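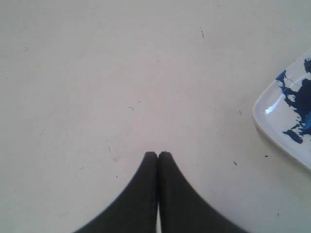 Pale off-white with a bit of gray in it. My favorite kind of color, apparently.

So I have been trying to pick a white for the kitchen since May, and I would like to talk about it, because my family has asked me to please stop talking about it at dinner.

I used to think white paint was the choice you made when you didn't want to make a choice. Every apartment I ever rented was white and I couldn't have told you a thing about any of them. Then we bought the house in Gistbridge, and the kitchen was a kind of mustard (the previous people were clearly happier in the mornings than I am), and I said oh, we'll just paint it white. Just!

I drove over to Cheon, the paint store out past the car wash, and they have 98 whites on the wall. I know because it says so on a sign over the rack, like it's a selling point. I stood there long enough that a very nice man asked if I was waiting for someone. I came home with a stack of chips as thick as a sandwich and spread them all over the counter, and every single one looked the same until I put two of them side by side, and then one was pink and the other was green and I couldn't unsee it.

My first pick was a warm one. On the chip it looked like vanilla ice cream. On the wall, by the window, it looked like vanilla ice cream too, and I was thrilled, and I called my sister to tell her I had a gift. Then the sun went around the house and by 4 o'clock it was the color of an old pillow. My sister has not let this go.

Second pick was a cool one, to fix the pillow problem. It was lovely in the afternoon and in the morning it looked like the inside of a refrigerator. Our kitchen faces east and there's a big maple outside, so for half the day the light comes in through leaves and everything white goes faintly green. You'd think I would have noticed the maple before. I rake under it every year.

My neighbor Sandamali Karunaratne painted houses for a living before she went back to school, and she came over on a Saturday with her coffee and looked at my squares and laughed pretty hard. I had painted them straight onto the mustard, all in a row, touching each other. She said you can't see a white when it's sitting on yellow, your eye just fights with it. What you do is paint a big piece of poster board, two coats, leave a border of bare board all the way around, and then carry it from wall to wall. Put it behind the faucet. Put it next to the fridge. Look at it with the lights on at night, with the bulbs you really use. I had been doing all my looking in daylight, and I mostly cook in the dark from October on.

Also she made me hold the board straight up and down. A color lying flat on a counter catches the light from the ceiling and always looks paler than it will on the wall. I'd been judging everything flat! That explained a lot about the pillow.

The sample jars, by the way, are not cheap. I've spent $40 on those little things, and they don't keep well once they're open, so now there's a shelf of them in the garage with the lids glued on by dried paint. If you're starting out, get the boards first and buy fewer jars than you want to.

Anyway. The winner (I think) is called Posano, and it's a soft one with the tiniest drop of gray. It's a little dull on the chip, to be truthful, and I'd passed right over it the first time. On the board it just sat there being quiet in every kind of light, and even the maple didn't bother it much. My husband walked past it for three days before he asked which one was new, and I took that as a yes.

Now we're arguing over the finish. I want matte because I love how it looks, soft with no shine anywhere. He would like to remind me that we fry things. The man at Cheon says eggshell is what most people do in a kitchen, and that you can wipe it down without leaving marks, and I know he's right, but I put a matte board next to an eggshell board under the range hood and the matte was so much prettier. We might do eggshell by the stove and matte in the eating nook. Sandamali says you'll see the line where they meet. I say it's around a corner.

Then there's the ceiling, which I had been planning to leave alone. It's white already. I held the Posano board up to it last night and the ceiling is pink.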